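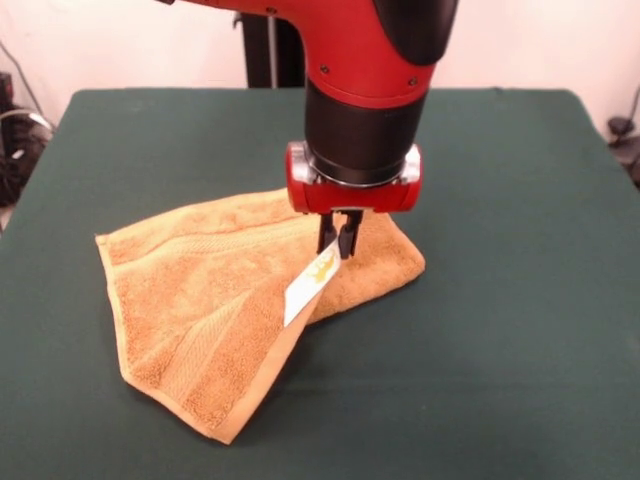 4.2 Withdrawal of towels from service

The registers kept by the three guesthouses in Dristby list 2,485 terry towels that entered service during the study period. Of these, 422 were withdrawn before the period ended. The remainder were still on the shelf or in circulation at the final stock check, and we treat them as surviving towels in what follows, although some were plainly near the end of their use. Bath towels and hand towels are counted together. Bath mats and washcloths were left out, as the guesthouses did not record them in a consistent way.

A towel was counted as withdrawn when it was struck from the register, whatever happened to it next. Many struck towels stayed in the building for years. They were cut into cleaning cloths, laid under leaking radiators, or kept in a bin by the back door for guests who came in from the beach with a dog. The register says nothing about this second life, and we know of it only from the interviews with housekeeping staff.

Staff gave a reason for each withdrawal in a short written note. The notes were coded separately by both coders, Golnar Shahbazi and Garnet Lavoie, using the list set out in Section 3. Where they disagreed, the note was read again together and a single code was agreed on. Most of the disagreement concerned the words "tired" and "thin," which staff used in more than one sense. A thin towel could be one that had lost loops across the whole surface, or one that was worn through in a single place. At Bendness House the word "tired" also covered fading. We split these cases wherever the rest of the note allowed it and otherwise placed them under general wear.

General wear and staining were the two most common codes in all three houses. Staining was recorded more often for pale towels, and general wear more often for dark or strongly colored ones. This should be read with care. A stain shows on a white towel long before the pile has suffered, so a white towel is more likely to leave service early and for that reason never gets the chance to wear thin. Warm mid-tones, like the golden-tan or light orange of the looped terry in Figure 3, were described by several staff members as the easiest to keep. They hide tea and makeup fairly well and do not look gray after repeated washing. The two houses that bought such colors did so after trying white for a season.

Pulled loops came up less often in the notes than we had expected from earlier interviews. Terry cloth is open to this kind of damage because each loop is held only by the ground weave, and a snag can draw a loop out and leave a run along the row. Staff at the Ellness guesthouse trimmed pulled loops with nail scissors and put the towel back on the shelf. At Bendness House the same towel would probably have been struck out. The difference in recorded damage between the two houses therefore says as much about habit as it does about cloth.

Edge failure was a separate matter. Hems and corners take more strain than the body of the towel, since people hang, shake and carry towels by the corner. Once a hem had opened, the loops behind it began to loosen with each wash. One house sent opened hems to a local seamstress until the price went up, and after that it stopped. The other two had never repaired hems. All of them said that a towel with a good body and a bad hem was the one they least liked to throw out.

4.3 Washing arrangements

The three houses differed in who did the washing. Two sent their towels to Diekmann, a commercial laundry on the road out of town, and the third washed on the premises. Towels sent out came back in bundles, folded and pressed. Towels washed at home were dried outdoors in good weather and in a heated room the rest of the year.

We had planned to compare withdrawal under the two arrangements directly. This proved difficult. The house that washed at home also had the oldest stock and the longest average stay, and its guests were asked to keep their towels for 3 nights before a change. Fewer changes mean fewer washes, and the registers do not record the number of washes for a single towel. Any gap in withdrawal between the houses could come from the method of washing, from the number of washes, or from the age of the stock at the start. We report the pattern and leave the cause open.

Staff opinion was less cautious. Those who washed at home held that line drying was easier on the cloth but left it stiff, and that guests complained about the stiffness more than they did about stains. A shake before hanging and another after drying helped to raise the pile. One housekeeper softened the towels by giving them a few minutes in the dryer at the end, and she regarded this as a secret of the house. Staff at the other two houses had little to say about drying but a good deal to say about missing towels – bundles that came back one short, or with a stranger's towel in the middle.

Lost towels are included in the withdrawal count under their own code. Some had gone home with guests and some were lost in transit, and the notes rarely say which. When a lost towel turned up again it was supposed to be restored to the register. We found a few entries where this had been done, with the old line crossed out and rewritten in the margin, and it is likely that other returned towels were put back on the shelf without an entry.

Season had a visible effect on the timing of the notes. Withdrawals clustered in the weeks before June, when each house went through its linen cupboard ahead of the busy months. A towel struck out at that point may have been unfit for use since the previous fall. The date of withdrawal marks the day someone looked at the towel and made a decision, and it should not be taken as the date on which the towel failed. For the survival estimates in Section 5 we have therefore grouped withdrawals by year of service and made no attempt at a finer scale.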